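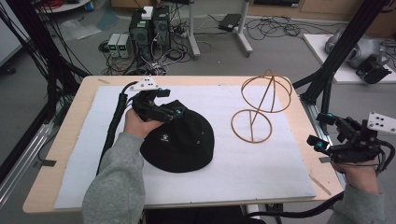
Marleny Giraldo reckons barefoot is fine on the Rutherford loop if you stick to the grass edge, but she only goes as far as the second gate and I want to do the whole thing this time. So asking here.

Mare is 15, Standardbred cross, barefoot all round since December. Trimmed every six weeks. Fine on sand and the paddock, a bit ouchy on the gravel drive. The long loop has that stretch of blue metal past the Bekora turnoff, up to 3 km of it I think? Group ride is 22nd June. Do I put front shoes on, buy boots, or just walk her through it? Never used boots. Farrier is booked out for ages so need to decide pretty quick.

Posted by Wilma Gunn

Jawad Ghauri
Boots. Fronts only to start with. Measure her the day after a trim, width and length, both feet as they're often differnt. Don't guess off her old shoe size, I did and had one spinning round her pastern on the first hill.

Then wear them in. Short walk at home, next day a bit longer, a trot, then one proper ride before the 22nd. Check the heel bulbs for rubbing every time you take them off. Take a spare strap and a hoof pick. If it's been raining the creek end gets sloppy and mud will suck a loose boot straight off, so go round on the high side.

If she's ouchy on your drive she will be ouchy on the blue metal, no question. Getting off and leading helps but it doesn't fix it.

Ross Carnegie
just shoe her. mine did 11 years in shoes never had a problem

Waltraud Tanner
Rode it last month on my gelding, barefoot. They have graded past Bekora and it's worse than it was, big loose stuff right across, no grass edge left on the left hand side. He was short for two days after and he has feet like rock.

You can skip it. Park at the Javunville end instead of the main float area and come in by the pine track, all dirt. You miss the lookout but meet the others at the second gate. Ring the ride leader first tho so they know to wait, they didn't for us.

Agree with Jawad on wearing boots in.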